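Skenstead Orent Vanity Top

Product code: OR-122
Category: Bathroom / Vanity tops / Single basin
Page revised March 29, 2019

The Orent is a single-basin vanity top for hotels, rental housing and home bathrooms. It is supplied cut, polished and sealed, with the basin opening finished to the template of the basin ordered. The top is sold without a cabinet. It can be set on any cabinet or wall frame that meets the support requirements given on this page.

Orent replaces the earlier Kazmi top. The outer dimensions are the same, so an Orent can be set on a cabinet built for a Kazmi without changes to the carcass. The faucet hole has moved back slightly to suit current faucet bodies. Backsplashes made for the Kazmi do not line up with the Orent edge profile and should not be reused.

Sizes

Standard length: 122 cm
Standard depth: 57 cm
Thickness: 2 cm
Basin position: center, left or right
Faucet holes: one as standard, three to order, none for wall-mounted faucets

Shorter lengths are cut from the standard blank at the same price. Longer tops are quoted as custom work and may need a joint. Where a joint is needed, it is placed away from the basin opening and dressed at the shop so that the two halves meet without grinding on site. Joint location is shown on the approval drawing and must be signed off before cutting starts.

Finishes

Orent is offered in three colors: black with white veining, plain warm white, and mid gray. All three come polished. The gray can also be had honed. A honed black top is not offered in this range, as fingerprints and soap marks show heavily on it.

Veining varies from one blank to the next. Samples show the general character of the material and should not be used to predict where a vein will fall. Customers ordering several tops for one project may ask for blanks from a single lot. State this on the order form. It cannot be arranged after the blanks have been assigned.

Edges

The standard edge is square with a small eased corner. Half-round and beveled edges are available at extra cost. The front edge and any exposed end are polished. The back edge is left sawn unless the drawing calls for a finished back, as with a top that stands free of the wall.

Inside corners of the basin opening are always rounded. Square inside corners are a common request and are declined, as cracks start there.

Support

The cabinet or frame must carry the top along the full front, the full back and both ends. An extra rail is required on each side of the basin opening, running front to back. The narrow strips of material in front of and behind the opening are the weakest parts of the top. They should not be used as a handhold while lifting, and they should not be leaned on before the top is bedded.

Check the cabinet for level in both directions before the top arrives. Small gaps may be packed with plastic shims at the rails. Wood shims swell when they take up moisture and are not accepted under warranty.

Overhang at the front may be up to 2 cm past the support without brackets. A larger overhang needs steel brackets fixed to the cabinet sides. Brackets are not included.

Bedding and sealing

Set the top dry first and check the fit against the wall. Mark the wall line, lift the top off and apply dabs of neutral-cure silicone along the rails. Do not use a continuous bead under the top. Air has to reach the underside for the material to dry evenly after any leak.

Lower the top onto the silicone and press by hand. Leave it without load overnight. The wall joint is filled last, after the silicone under the top has cured. Acid-cure silicone, recognized by its vinegar smell, can stain the edge of the gray finish and should be kept off the job entirely.

Basins

Undermount and drop-in basins can both be fitted. For an undermount basin, the top is supplied with threaded inserts set into the underside and a bag of clips and screws. For a drop-in basin, the opening is cut to the maker's paper template with the edge left unpolished, since the rim covers it. Send the template with the order, or name the basin from the Skurna line, for which templates are already held at the shop.

Skurna basins are sold separately. The oval and the rectangular model both fit the standard blank in all three basin positions. The wide model fits the center position only.

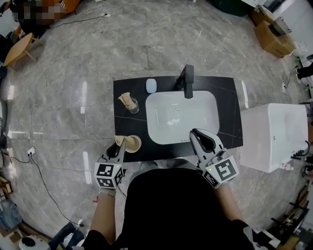

Can loose items such as cups and soap dishes be left standing on the surface?

Cups, dishes and trays may stay on the sealed surface for normal daily use, provided that water trapped under them is wiped up. Standing water leaves a ring of mineral deposit, which is most noticeable on the black finish. The ring sits on top of the sealer and can be removed with the cleaner described in the next section. Metal cans are a different matter. Shaving foam and hair spray cans rust at the base, and a rust stain that has gone through worn sealer may be permanent.

Daily cleaning

Use a soft cloth, warm water and a few drops of dish soap. Rinse with clean water and dry with a second cloth. Drying matters more on polished tops than on honed ones, where light water marks are harder to see.

For mineral rings, use a pH-neutral stone cleaner and a white nylon pad. Work in small circles with light pressure. Do not use vinegar, lemon-based sprays, descaler or drain cleaner on the top. If drain cleaner is spilled near the basin, flush it at once with plenty of water.

Toothpaste contains a mild abrasive. It does no harm if rinsed off, but it should not be used as a polish. Nail polish remover can soften the joint filler on tops made in two pieces. Hair dye should be wiped up immediately – this applies to the warm white finish above all.

Heat

The material itself tolerates brief contact with a hot curling iron. The sealer and the silicone do not. Set heated tools on a mat or in a holder. Repeated heating at one spot can leave a dull patch, and dull patches are not covered under warranty.

Resealing

The top is sealed twice at the shop before packing. In a home bathroom the sealer should be renewed every two years. In hotels and shared washrooms, reseal once a year. December is a common choice for properties that close for the winter, and sealer orders for that month should be placed early.

To test the sealer, place a few drops of water on the surface near the faucet and wait ten minutes. If the spot darkens when the water is wiped away, the sealer is worn. The test is hard to read on black, so use the fixed schedule for that finish.

Clean the top and let it dry overnight before resealing. Apply the sealer with a lint-free cloth, wait for the time given on the bottle and buff off all excess. Sealer left to dry on a polished surface forms a haze that takes a second coat to dissolve.

Packing and delivery

Each top is shipped on edge in a closed crate with foam at both ends. The basin opening is braced with a wood strip taped across the underside. Leave the brace in place until the top is on the cabinet.

Two people are needed to carry a standard top. Carry it upright, with the long edge down, and never flat. Store it the same way, leaning slightly against a wall with battens beneath the lower edge. Open the crate and check the top on the day of delivery. Chips and cracks must be reported before the top is fixed. Claims made after installation are limited to faults in the material.

Supplied with the top

Vanity top, cut and sealed
Basin clips, inserts and screws (undermount only)
One bottle of sealer, enough for one full coat
Color-matched filler, joint tops only
Approval drawing, signed copy

Not supplied

Cabinet, wall frame or brackets
Basin, faucet and waste
Silicone and shims
Backsplash (order as OR-BS, same finishes)

Ordering

Send a dimensioned sketch showing the overall length and depth, basin position, faucet holes and which edges are exposed. Note any wall that is out of square. The shop cuts to the sketch and does not add an allowance for scribing unless asked.

An approval drawing is returned for signature. Cutting begins when the signed drawing is received. Changes after that point are charged as a new top if the blank can no longer be used.

Questions about sizes, joints and custom work go to Iqra Hayat in the drawing office. Sample requests and trade accounts are handled by Humaira Mughal. Quote the product code in all correspondence.

Warranty

Skenstead covers the Orent against faults in material and shop work for the period stated on the invoice. The warranty applies to the first installation only. It does not cover scratches, etching, stains, damage from poor support, or openings cut or enlarged on site. Keep the signed drawing with the invoice – both are needed for a claim.

Related products

Skurna undermount basin, oval
Skurna undermount basin, rectangular
Skurna basin, wide
OR-BS backsplash
Kazmi backsplash (remaining stock, for existing Kazmi tops only)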